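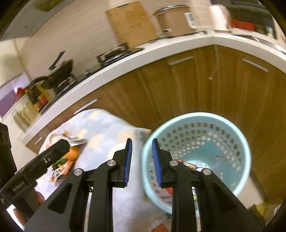

Newsroom > Community News > Lekota Supper Kitchens

Lekota Supper Kitchens to Open a Second Season of Shared Evening Meals in February

22/12/2018
By Iara Escobar, Press Office

Lekota, the neighborhood food group that started life with a borrowed soup pot and a handwritten sign on a church door, is very happy to share that its Supper Kitchens will be back for another season, beginning the first week of February and running through to the end of spring. Anyone who came along last time will know the idea already, but for those who haven't had the pleasure yet, a Supper Kitchen is a home-style dinner cooked in an ordinary household kitchen by the person who lives there, and shared with neighbors who may never have sat at the same table before.

Over the first season, 142 suppers were served in homes on the east side of town, and the waiting list for guests grew so long that we had to close it twice (our apologies again to everyone on Cedadau Street, who were very patient with us). This time there will be 188 suppers on the calendar, with eight new hosts joining the ones who have kindly agreed to cook for us again.

"I said yes because I missed cooking for a crowd," said Zinhle Khumalo, who hosted last season and will be hosting again. "My children are grown and live a long way off, and I never did learn how to make a small pot of anything. The first night I was so nervous I salted the beans twice, and they ate every bit and stayed until almost eleven."

Menus are left entirely up to the hosts, and we wouldn't dream of having it any other way. Last season brought everything from chicken stew with dumplings to a very fine cabbage pie, and one evening that was all desserts, at the request of a guest who had just turned ninety. New host Siyabonga Baloyi is planning slow-cooked lamb for his opening supper and has been trying out bread recipes on his family since the fall. Kgomotso Le Roux will be cooking without meat or dairy, which a good many of our guests have been asking for.

Suppers are free to attend. Grocery costs are covered by a grant from the Vurerari Fund, which has extended its support for two more years, and by the pantry shop Skavonex, which is giving each host a box of flour, rice, oil and dried beans at the start of the season. We are more grateful to both than we can easily say.

"There are people on my own block I had waved to for years and never spoken with," said Marthinus Ngcobo, who looks after the supper calendar for Lekota. "Now one of them brings me tomatoes. I would like that to happen on a lot more blocks, and I think it will, because people do love to be asked over for dinner."

Guests may sign up alone or with one other person, and are asked to let us know about allergies, stairs, or a fear of cats when they do, so that we can find the right table. Children are welcome at most suppers, and the calendar will say which ones. Please don't feel you have to bring anything, although a jar of something homemade has never yet been turned away!

Sign-up opens in the middle of January at the Lekota front desk and by phone. Anyone who would like to host later in the season is warmly invited to stop in for a cup of coffee and a chat with Marthinus, who keeps a list and is always glad to add to it.

Contact: Iara Escobar, Lekota Press Office | © 2018 Lekota. All rights reserved. | Back to top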